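Kuusisto two-arm bench cell: open day and demo slots

Rinex Automation, Listley showroom
Next open day: 7 March 2026, doors at 10

I run the demo bench at Listley, so if you come to the open day you'll mostly be stuck with me! The Kuusisto is our two-arm bench cell, built for small shops that handle light, awkward items and don't have a whole room to give up. It runs on the Zarix controller, and you can have a go at teaching it yourself (no coding, I promise, just guiding the arms and pressing save).

We do 15-minute slots with up to 5 people in each, so everyone gets close enough to see the fingers working. I usually start with housewares, bowls especially, and then we try whatever you've brought along. Please do bring things! Last August a visitor turned up with a box of candle jars and we ran well past closing.

What comes with the cell:
Two arms with black two-finger grippers
Zarix controller and teach pendant
Spare fingertips, 7 pairs
Setup day at your place and phone help after that

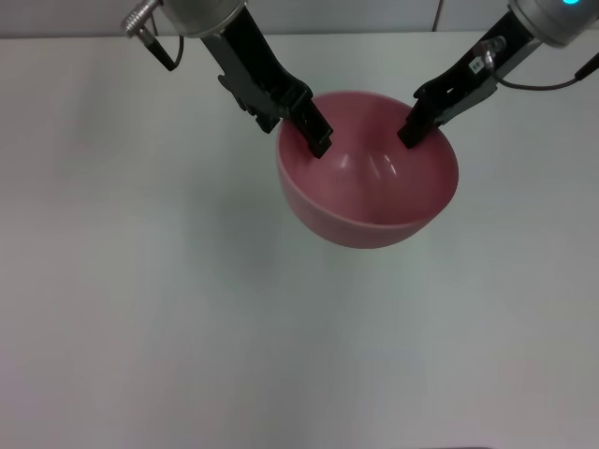
Both grippers at the rim of the pink bowl.

Delivery is 22 working days from order, a bit longer if you want custom fingertips. Prices depend on the reach you need, so ask me on the day or send a note through the contact form. Parking is behind the building, and the coffee's free (the good machine is upstairs).

Book a demo slot
Ask for a quote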